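Thursday, May 23, 2019

OK quick post, I have to be at the lab before it closes and I promised I'd write this up. So many emails about the engagement shoot thing. Yes I still do them. No the price hasn't changed. It's 400 for the short session, 800 for the long one, travel inside town included. If you want me out at Urcombe that's extra, ask me.

Anyway. What I wanted to write about was film for weddings. Because I did it. A whole wedding, on film, the couple wanted it, and I said yes before I'd thought about it for even a minute.

Bride was Impi Hyvönen, she said I could use her name. Lovely person. Very calm. Calmer than me by a long way. They'd booked the old hall at Urcombe, low ceilings, dark beams, the works. Pretty place. Terrible for 400 speed film after lunch.

I brought two bodies. One for color, one for black and white. Mistake number one - same strap on both. I kept grabbing the wrong one. There's a set of the first kiss in black and white that was meant to be color, and you know what, they picked that for the big print. So fine.

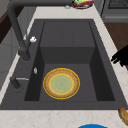 Mistake number two was the rolls. I'd labeled them at home the night before, nice and neat, and then put them all loose in one bag with the exposed ones. By the speeches I was digging around in there like a raccoon. Now I use two pouches. Left side fresh, right side done. Lick the tab, fold it, right side. Every time, even when someone's aunt is talking to you.

The metering was OK. I rate the 400 slower than the box says indoors, gives me more in the shadows, and color negative doesn't mind a bit too much light. It minds too little. Muddy green soup. I had 4 frames like that from the back of the hall and they are in the bin.

Black and white I pushed to 800. Grainy but nice grain. Skin looks good. The dancing looks really good. I used a tiny flash bounced off the ceiling for some of it and I like those less, they look like everybody else's.
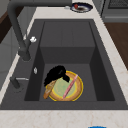 Timing. This is the part I got badly wrong and it's what I'd tell anyone trying this. Digital you just keep going. Film, you stop and reload, and the thing you wanted happens while you're reloading. It always does. I missed the ring bearer sitting down in the middle of the aisle. Sat right down! Shin got it though, thank god for a second shooter. Shin was on digital the whole day and that is the only reason I slept that night.

So if a couple asks you for all film - say yes, but have someone next to you on digital. Put it in the contract. Put the cost in the contract too, developing and scans are not cheap and you will forget to add them. I forgot. Ate the whole bill on that one.

I sent everything to Brendano for the scanning. Took longer than they said but the files are clean, hardly any dust, and they rang me to ask how warm I wanted the tones, wich was nice. I used Didik for the small job in March and the scans were too contrasty for me. Other people love them. Matter of taste.
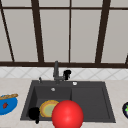 Portraits were the easy bit in the end. Film loves soft flat light and if you find a decent window you're nearly done. Doesn't need a view. I'd take a big one with plain pale grey panes over a pretty garden behind glass any day, no bright leaves pulling your eye off the face. Watch the dark bars between the panes though, they end up growing out of peoples heads if you shoot toward the glass, and they lean all over the place when you're not level. Turn the couple side on, meter for the cheek that's away from the light, done. We shot all of Impi's family that way and her grandmother only blinked in one.

Would I do it again? Already booked. Smaller wedding, outdoors, and this time two different straps. One red, one black.

Prints from Impi's day go up on the gallery page once she's seen them all first. If you've emailed me about fall dates I'm getting to it, I'm behind, sorry. Put the date and the venue in the subject line please, it helps a lot.

Right, lab. Back later with the album stuff.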